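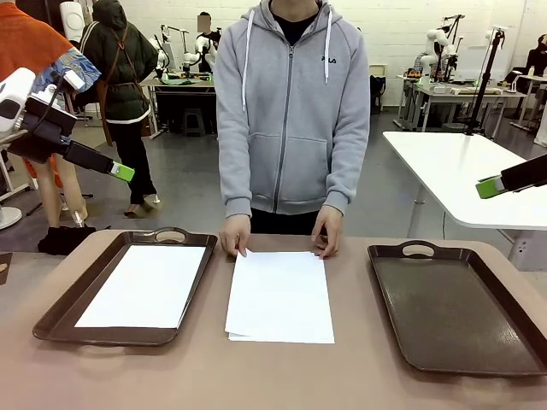
What an index is for, and who ends up writing it

20/06/2018

Most readers assume the index at the back of a book is made by the computer. My mother assumed it for years, even after I had told her at several Christmas dinners that it was made by me. She thought I pressed the button.

I have been indexing for 21 years, mostly history and the sort of memoir that has a map in the front. The job usually arrives by email at the worst possible time, when the pages have been set, the printer has been booked and everyone at the publisher has already started to feel finished. The editor asks if I could manage it by a week on Thursday, or would if she were the kind of editor who named the day. Mine tend to write "soonish", which means before they get back from lunch.

The current one is a history of a ferry company called Skandeck, four hundred pages of timetables, feuds and engine trouble, for a small press named Britport. The author is Hilkka Ojala, who spent a good part of her life in the company's archive and can't see why anybody would need an index when the book is, in her words, in order. She has a point. It is in order. It begins at the beginning and the ships sink when they're due to.

But people don't use a book like this in order. They pick it up in a shop and look for their grandfather. If he isn't in the index they put it back, even if he has the whole of chapter six to himself under a nickname.

I still work on paper for the first read. I know how that sounds. I have the software, I pay for the software every October with very bad grace, and it does the sorting beautifully. What it can't do is tell me that "the Captain" on one page and "old Eskola" on another are the same man, and that "Eskola" on the page after is a village. Three people in this book share that surname, two of them weren't speaking, and one of them had a boat named after him that was later sold and renamed after the other. I had a bad afternoon with that boat.

So I mark up the pages in pencil, type the entries in afterwards, and then comes the part I like, which is cutting. The first draft for Skandeck came to 2,834 entries. Britport had allowed me space for rather less than that, in two columns, in type you could mistake for grit. An index that long isn't much help to anyone anyway. Nobody looks up "weather, bad". Well, I had put it in. It had nineteen page numbers after it, and a string of nineteen bare page numbers is just a way of telling the reader to go and read the book.

Cutting is where I have my arguments with authors. Hilkka wanted every ship's engineer listed. She also wanted "Zinbridge, merger with" taken out, on the grounds that the merger was a disgrace and she would sooner people came across it by accident. I explained that leaving things out of an index because they annoy you is a long and honourable tradition but that I get the letters. We settled on "Zinbridge, so-called merger with", which I took back out at proof stage and which she put back in. I've let it stand. It's her book.

There is a school of thought which says authors should index their own work, since they know it best. I have seen the results. Authors know what they meant, and they index that. One I was asked to rescue a few years ago had a full column under the heading "identity" and no entry at all for the town the whole book was set in. He said everyone would know it was about the town. He also had his ex-wife in under "see also".

If you're writing something yourself and your contract says you must either supply an index or pay for one out of your advance (many do, look near the back), ask for a quote early. Send the indexer a chapter before you send the whole thing. Tell them which names are the same person. Please don't send a list of words you'd like included with no page numbers and the word "passim" beside half of them.

Skandeck goes off tomorrow if I can decide what to do with the boat. At the moment it's under both names, with a cross-reference each way, and I have checked it twice to make sure that the two of them don't simply point at each other for ever. They did, the first time.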